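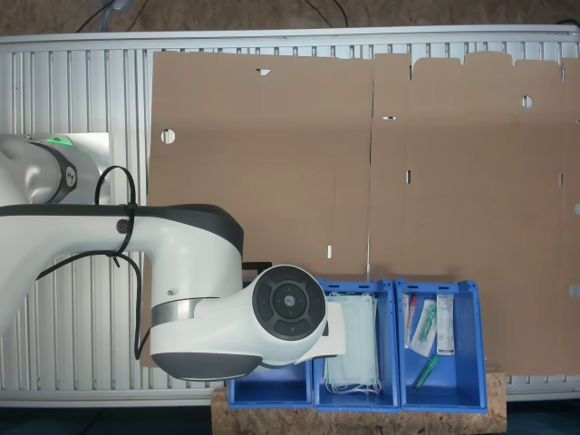
Wrist over the left-hand bin, face masks in the middle one.

Progress thread on Tô, the supplies picker I'm putting together at Herkevora (the shared workshop, for anyone new). Last update was in March and a fair amount has changed. It's 7th October now and I want this written down before I forget which settings were which.

The idea hasn't changed. Small first aid items go in blue plastic bins, the arm picks one item out and sets it down in front, then puts it back. The workshop's first aid cupboard is always a mess, and restocking it seemed like a job with awkward shapes but no heavy lifting.

The arm is a Franka. I don't own it, the workshop does, and I book it in evening slots. So everything I add has to come off again at the end of a slot and go back in the same place the next time. Most of this thread is really about that.

First the bins. I had them straight on the work surface for weeks and they crept. Only a few millimetres each time the arm brushed one, but by the end of an evening every saved position was wrong.

I've tried standing them on a piece of OSB as well. The rough face grips better and the lip ends up higher, which suits the masks. It also means a different height in the script, so there are now two setups, called "low" and "board". Whichever one you load has to match what's on the table. I got that wrong once and the arm stopped with a collision fault. No damage.

The bins are the open-fronted sort, so in theory you could go in from the front. I tried a front approach over the summer. The wrist needs more room than I could give it, and I've gone back to coming in from above.

Hover height over the bins is 238 mm in the low setup. That's where it waits before going down. Lower would be quicker, but anything long hanging from the fingers clips the lip on the way across.

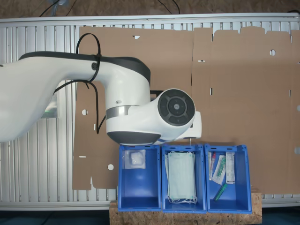
Left bin: a sealed pouch. Middle: masks. Right: the small mixed bits.

Notes on how each kind of item behaves, for anyone doing similar.

Sealed pouches: good if they stand against the back wall, bad if they lie flat. Clear plastic is also hard for the camera. It picks up the reflection and gives me a point well above the real surface. I now aim for whatever is inside the pouch and ignore the plastic.

Masks: fine to hold, hard to separate. They sit in a stack and the ear loops catch on each other, so you go for one and lift three. Pulling sideways a little before going up helps. Fanning the stack by hand first helps more, but I'd like the arm to cope without that.

Boxes: easy. Close on the narrow side, lift, done. Nothing to report.

Tubes: they roll. If one is lying diagonally in the bottom of the bin, the fingers need to turn to match it, and the angle estimate is the least reliable number I have. I've capped the wrist turn at 73 degrees either way because beyond that the cable starts to pull.

On the cable. It runs along the arm and is held with cable ties. Leave slack at the elbow. I tied it too tightly the first time and it lifted the connector as the arm reached forward. I now move every joint by hand to the end of the range I'm using before I trim any ties.

Cardboard. I get asked about this more than about the arm. It's just flattened boxes opened out. It's softer than the metal if a finger comes down too far, it's free, and when a bit gets chewed up I swap it. The holes and slots were cut in it when it was a box. They did confuse the item detection at first, as a dark slot looks a lot like a small dark object. I mask them out by hand after every swap, and it takes ten minutes.

I looked at the foam matting Zallitex sells for work cells. It looks decent, and they were helpful when I emailed, but it's more than I want to spend on something that is going to get stabbed. 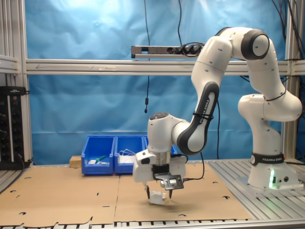 Soft things are where I've spent most of the last few weeks. A crumpled bit of something white and light is the worst case I've found. It has no fixed shape, so there's no saved grip that works twice, and the finger width reading barely changes whether you've got hold of it or not.

What I do at the moment: go down until the fingertips are just touching the surface, close slowly, lift a short way, wait, then look again with the camera. If the item is still lying there, open and retry with the hand turned a quarter. If it's gone from the surface, assume it's in the fingers. Crude, but it doesn't depend on the force reading.

The weak point is "just touching". Cardboard isn't flat. It lifts along the fold lines and where two sheets meet, so touching in one spot is pressing in another. I've taped the seam twice. The tape works for a while. I may go back to measuring the height at a few spots at the start of each slot.

Software. Everything runs through one long script plus Mastis, which is the little logging tool I wrote to go with it. The script was 1,137 lines last time I looked and badly needs splitting up. Mastis records the target point, the grip width and a picture from before and after every try. It keeps the latest 1,000 tries and drops the oldest. That limit is only there because I kept filling the workshop machine's disk.

If you build a logger, save the setup name with each entry. I didn't to begin with, and I've got a big folder of tries where I can't tell low from board. They're no use to me for tuning heights.

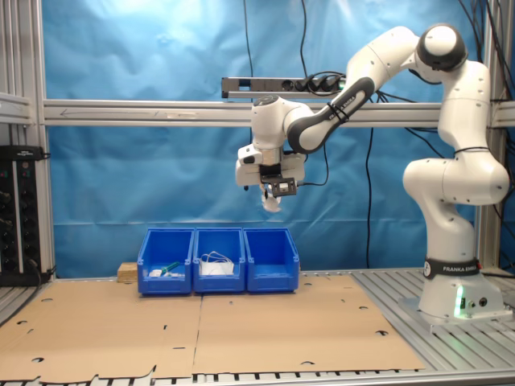 Small white item held below the hand, bins at the back.

Lighting and background next. There's a blue cloth at the back and I'd leave it there even if I didn't need it – it keeps the rest of the workshop out of the camera's view. The downside is that the bins are blue too. Cutting out anything blue got rid of the cloth and the bins together, which I should have seen coming. I find the bins by their position now and only use colour for the items.

Creases in the cloth haven't mattered. I ironed it once and saw no change in the results, so I won't be doing that again.

Things that still don't work:
– one mask at a time, reliably
– anything flat on the floor of a bin
– putting items back neatly. They go in, but they land how they land

Things I've stopped worrying about: boxes, the bins creeping, and the arm's own repeatability, which is far better than anything I've put round it.

A few replies to save asking again. The script isn't public yet. I'll put it up once it's in more than one file. The bins are ordinary workshop bins, any size will do if you measure them. Yes, I'm always there with a hand near the stop button when it's running, and so should you be.

Next slot I'm going to try softer fingertips, plain rubber sleeve cut to length, on the masks only. I'll add to this thread when I've got a proper run logged with them.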